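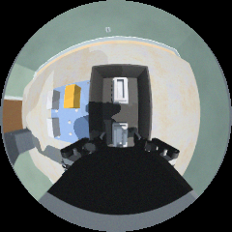 Speaker notes — death notices as structured records
Benedicta Boateng, Clarum
Session starts 2:00 pm, questions held to the end

Opening. State the problem first. A death notice is a short text with a fixed purpose and a loosely fixed order: name, age, place, date of death, date of birth, parents, marriage, survivors, service, donations. Most indexes capture the first four and drop the remainder.

Slide 2. Source material. Tudlow collection, 1800 notices, transcribed from microfilm. Transcription was by line, so hyphenated surnames at line ends had to be rejoined before parsing. Do not spend time on the microfilm. Mariann Kerekes covers it in the session after lunch.

Slide 3. Names. Record the name as printed, then the normalized form in a separate field. Never overwrite the printed form. Use the Szilágyi entries here — the accent is missing in most printings, and one family appears under three spellings in the same newspaper. Maiden names in brackets go in their own field. "Mrs." followed by a husband's given name is a form of address and goes in neither.

Slide 4. Dates. "Passed away Tuesday last" is relative to the date of publication, which must be stored with the notice. Where a notice ran in two papers, compute from the earlier. Where the age and the birth date disagree, keep both and set the conflict flag. Do not correct the family.

Slide 5. Kinship. Longest section. "Predeceased by" and "survived by" are reliable markers. Difficulties:
— semicolons and commas used interchangeably between children
— a spouse in brackets after a child's name, with no surname
— "also survived by" introducing a second list that repeats part of the first
— "special friend" and "companion", which we code as stated and do not interpret
Read the Stondell notice aloud, slowly. Pause before the grandchildren. Ask the room how many generations are named, then show the coded version.

Slide 6. Test set. 1000 notices for rule development, the other 800 held back. Two coders per notice. Disagreements went to Mariann. Most of them concerned step-relations, and the coding guide was revised in May as a result.

Slide 7. Privacy. Living survivors are named in these texts. The public index shows the deceased and the parents only. Full kinship fields are available on request to the reading room. Expect a question on adoption notices — answer is that they are out of scope.

Close. 5 minutes for questions. Leave the field list on screen. Handouts are at the back, coding guide on the reverse side.

If time is short, cut slide 4 to the conflict flag and go straight to kinship.

3 shares | 0 comments

Contact | Copyright Clarum | Back to top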